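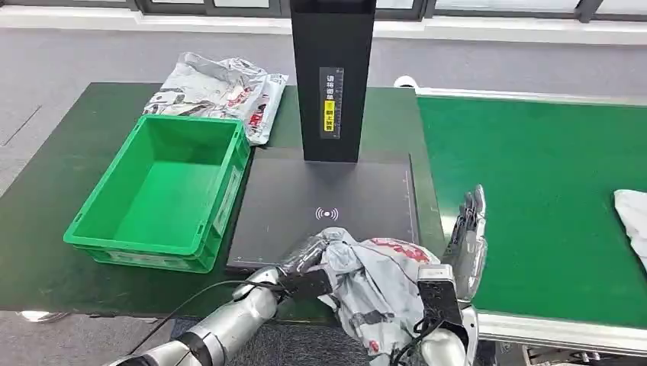

Can a machine take over the parcel bench in an ordinary shop yet? For steady, uniform goods it comes close; for soft bags of every size it still needs a person nearby.

That was the view our delegation brought home from the Plastmont open day in February. Jinlong Feng of Bemow received the group and led the tour, which lasted 40 minutes and ended at the parcel station. There a two-armed robot works between a green crate, a flat scanning pad and a conveyor belt, and handles crumpled plastic mailers with silver-coloured hands.

Mr. Feng stated that rigid boxes were the easier part of the trial. Soft mailers fold over their own labels, and staff step in roughly 5 times an hour - more often when the bags are thin.

Members also asked about laundry and dishes. Bemow has no household product planned. The Lesosier stand, visited after lunch, showed only printed material on the subject. A second visit is proposed for a group of up to 22 members.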